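Measuring a Room and Drawing a Floor Plan to Scale

Applies to: single rooms with straight walls. For curved walls and bay windows, see the separate page in the Serkumetti home planning series.

A floor plan is only as good as the measurements under it. Most errors in home plans come from two sources: treating corners as square when they are not, and adding up short measurements in place of taking one long one. The procedure below avoids both. It takes less than an hour for a bedroom and somewhat longer for a room with several openings.

Tools

Tape measure with a locking blade, long enough to span the longest wall in one pull
Pencil, eraser and a clipboard
Graph paper for the field sketch
Masking tape
Laser distance meter (optional)
Straightedge and scale ruler, or drawing software

Either unit system works, but do not mix them on the same sketch. The examples on this page are in millimeters except where noted. Millimeters remove fractions from the arithmetic, and most drawing programs accept them without any change to the settings. If your tape is marked in inches only, record to the nearest eighth and convert everything in one pass at the end.

Step 1. Make the field sketch

Stand in the doorway and draw the outline of the room freehand. Proportions do not matter yet. Mark every corner, including the small ones at chimney breasts, closets and boxed-in pipes. Label the corners A, B, C and so on, going clockwise from the door. Every measurement will be recorded against two letters, so a missing corner at this stage means a missing dimension later.

Draw doors as a gap with an arc showing which way the door swings. Draw windows as a double line. Leave wide margins. A sketch that fills the page has no space left for numbers.

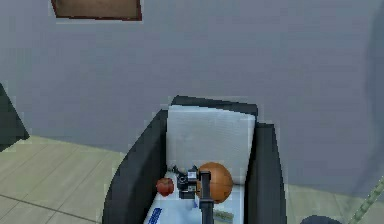
Step 2. Measure each wall in one pull

Measure at floor level and again at waist height. Baseboards reduce the floor-level figure, usually by the thickness of the board at each end. Write both numbers down and note which is which. The waist-height figure describes the room. The floor-level figure decides whether a bookcase will fit.

Keep the blade level and tight. If the tape sags, support it at the middle or measure along the floor. For inside corners, do not bend the blade into the corner and guess. Read up to the back of the case and add the case length, which most manufacturers print on the housing. The Danzer tapes used for this page have it molded into the base.

With a laser meter, hold the rear edge flat against the starting wall and take three readings. Discard any that differ from the others by more than 3 mm and repeat. Check which reference edge the meter is set to before starting. A meter set to read from its front edge will make every wall short by the length of the meter.

Step 3. Locate openings with running dimensions

Choose one end of the wall as zero and measure every feature from that point, without moving the tape. On a wall of 4,000 mm, the left side of a window might be recorded at 1,573 and the right side at 2,773. The width of the window is the difference, 1,200 mm.

The alternative is to measure corner to window, then the window, then window to corner. Each reading carries its own small error, and the errors add up – three readings that are each 4 mm long give a wall that is 12 mm too long. Running dimensions keep each error separate.

Measure to the outside edge of the trim and to the inside edge of the opening, and note both. For windows, also record the height of the sill above the floor and the height of the head.

Step 4. Check the corners

Rooms are seldom exactly square. To check a corner, mark a point on one wall 36 inches from the corner and a point on the adjoining wall 48 inches from it. The distance between the two marks should be 60 inches. A larger figure means the corner is open, and a smaller one means it is closed. Masking tape makes a good surface for the marks and lifts off without damage to most paints.

For the whole room, measure both diagonals, corner to corner. In a rectangular room the two will match. Record them even when they do. With four walls and one diagonal the shape of the room is fixed, and the second diagonal serves as a check on the other five numbers.

Where furniture blocks a diagonal at floor level, take it higher up the wall, with both ends at the same height.

Step 5. Record fixed items

Add these to the sketch with two dimensions each, taken from the nearest two walls:

Radiators and floor vents, including depth from the wall
Outlets, switches and cable sockets
Ceiling fixtures
Any change in floor level

Note the floor covering as well. Where two coverings meet, mark the line of the joint.

Step 6. Draw the plan

Pick a scale that lets the room fit the sheet with a margin on all sides. At 1:50, a 4,000 mm wall is drawn 80 mm long. At 1:20 it is 200 mm, which leaves room for furniture labels.

Draw the longest wall first. Set a compass to the scaled length of the diagonal and swing an arc from one end. Set it to the scaled length of the adjoining wall and swing a second arc from the other end. The third corner is where the arcs cross. Repeat for the fourth corner, then measure the second diagonal on the paper. If it is off by more than 1 mm at 1:50, recheck the field measurements before going further.

Brodik and Turkent both draw walls at right angles by default. Turn off angle snapping before entering a room that failed the check in Step 4. In Turkent the setting is stored with the file, so it must be changed again for each new plan.

Step 7. Add furniture

Measure each piece at its widest point. For a sofa this is often the arms, and for a table the top. A 71-inch sofa is entered as 1,803 mm. Cut the pieces from card at the same scale, or draw them on a separate layer, so that they can be moved without touching the walls.

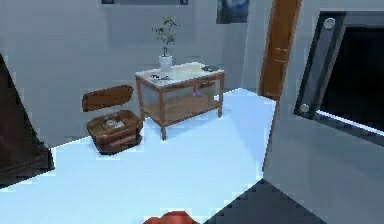 Small wooden side table with a lower shelf, against the back wall.

Allow for clearance as part of each piece. Draw the full swing of cabinet doors and the full travel of drawers with a dashed line. Leave 900 mm for a main walking route and 600 mm for a secondary one. Dining chairs need 750 mm behind the table edge to be pulled out.

Finish by writing the scale, the unit and the month of the survey in the lower right corner of the sheet. Keep the field sketch with the plan.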